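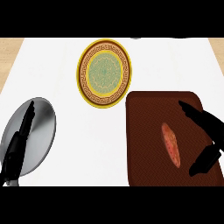 Briklow planer mill: second shift and hiring

tdoolan
The district office confirmed that Briklow will add a second shift at the planer mill and has 34 openings, 17 of them for certified trades. Applications close in April.

m_cele
I must disagree with the optimism. The posted wage for millwrights is below what Latus pays, and Latus still has vacancies.
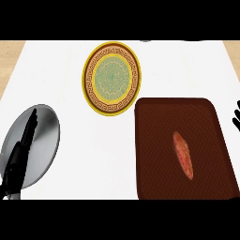
Liesl Rüegg
Training Coordinator, Santoro Sawmills

Wages are one part of the matter. Our last apprentice intake drew 26 applicants, and most withdrew when they could not find housing.

m_cele
Housing does not explain the electricians who already live here and drive to Latus.

tdoolan
Noted. I will request the full wage schedule.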